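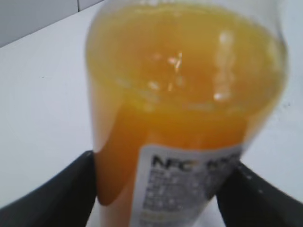

기부 단말기 Ponau를 동네 카페 Falcão의 계산대 옆에 두고 두 달을 썼다. 우리 모임은 토요일마다 이 카페 한쪽을 빌려 지역 공부방 후원 행사를 연다. 입장료는 없고, 음료를 가져가면서 내고 싶은 만큼 내는 식이다. 예전에는 과자 통에 구멍을 뚫어 썼는데, 요즘 손님들은 지갑을 열어 보이며 현금이 없다고 진심으로 미안해한다. 투명한 플라스틱병에 담긴 오렌지 주스, 그 살짝 뿌연 주황색 주스를 한 병 들고서 미안해하니 이쪽도 그냥 보내드리기가 애매하다. 결국 기계를 들였다.

설치는 설명서에 5분이라고 적혀 있다. 와이파이 비밀번호를 아는 사람이 가게에 있으면 맞는 말이다. 우리는 한 시간 반 걸렸다. 화면은 크고 글씨도 시원시원해서 어르신들도 금액 버튼을 금방 찾는다. 카드를 대면 종소리 비슷한 것이 나는데, 음량이 '작게'와 '성당' 두 단계뿐인 듯하다. 첫날은 누가 낼 때마다 가게 전체가 돌아봤다. 모금에는 도움이 됐을지도 모르겠다.

기본 금액 버튼은 네 개까지 바꿀 수 있다. 처음 설정된 최저 금액이 만 원이라 음료 한 잔 집으려던 학생이 조용히 뒷걸음질 쳤다. 꼭 낮춰 놓고 시작하시길. '직접 입력'은 메뉴를 한 번 더 들어가야 나온다. 만든 사람들이 이 버튼을 별로 좋아하지 않는 모양이다.

결제 쪽은 믿을 만했다. 첫 달에 들어온 기부가 531건이고 그중 오류로 취소한 건 2건이다. 둘 다 다음 날 오전에 정리됐다. 정산은 매주 들어오고 내역은 표 파일로 받을 수 있다. 다만 파일의 항목 이름이 전부 약어라서 첫 주에는 암호 해독을 했다. 'DN_RC_N'이 영수증을 원하지 않는 기부자라는 뜻임을 알아낸 저녁의 기쁨은 남과 나누기 어려운 종류의 것이었다.

제일 아쉬운 건 기부와 판매를 구분하지 못한다는 점이다. 주스를 가져가며 낸 돈도, 빈손으로 와서 그냥 내고 간 돈도 장부에는 똑같이 '기부'로 찍힌다. 영수증을 발급하려면 이걸 나눠야 하는 경우가 있고, 우리는 결국 옆에 공책을 펴고 바를 정 자를 그었다. 최신 기계 옆의 공책이라니, 과자 통이 보면 웃을 일이다. 고객센터에 문의하니 '검토 중인 기능'이라는 답이 왔다. 지난달에도 검토 중이었다.

비교 삼아 적자면 전에 빌려 써 본 Mirkodell은 항목 구분이 된다. 대신 무겁고, 화면이 13초쯤 손대지 않으면 잠들어 버려서 손님 앞에서 매번 깨워야 한다. Odent는 휴대폰 앱만으로 돌아가니 제일 싼데, 누군가의 개인 전화기를 계산대에 하루 종일 세워 둬야 한다. 행사 중에 그 전화기로 치과 예약 확인 전화가 오는 것까지 감수할 수 있다면 괜찮다.

배터리는 행사 한 번을 버티고도 남는다. 충전 단자가 바닥면에 있어 충전하면서 세워 두지는 못한다. 거치대는 별매다. 물론 별매다.

별점은 다섯 개 중 세 개 반. 음료나 물건 없이 순수하게 모금만 하는 단체라면 네 개를 줘도 된다. 우리는 일단 여름까지 더 쓰기로 했고, 공책은 새로 한 권 샀다.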